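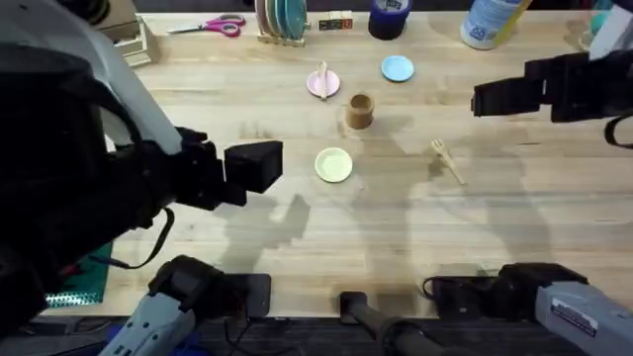 Household Routines, Unit 8: Setting and Clearing
Handout for the Wednesday section — Su-chen Hsu

Most books on table setting claim there is a correct arrangement and that it exists for the comfort of the guest. Read them with some suspicion. The Pritchard chapter (start at p. 73) gives no source for its rules, and the comfort argument falls apart as soon as you seat a left-handed person.

Terms for this unit

Saucer: a small plate meant to go under a cup. In practice people use it for spoons, tea bags, cookies and keys. Judge it by its use.

Cover: everything laid out for one person. Older manuals say a cover must match. Mixed colors — pink, light blue, a yellow-green — are fine if each person can tell which is theirs.

Resting place: where a used spoon goes. On a saucer it leaves no ring on a butcher-block top. A fork laid straight on the wood is a different matter, and Pritchard skips it.

The stacking claim

Wendon says stacking saucers before you carry them saves time. The study behind this had 14 households, all of whom knew they were being timed. I would not build a routine on it. Stacking by size does help when sizes differ, but check first for a spoon left on the lower one.

Wooden utensils

You will hear that wood is less sanitary than metal, and also that it is more sanitary. Both camps overstate. Wash by hand, dry standing up, throw out anything split.

For next time

Read Brimo, pp. 84 to 91. Lay one cover at home, clear it twice in different orders, and write down what you touched first. If the order made no difference, say so — I would rather have that than a page agreeing with Brimo.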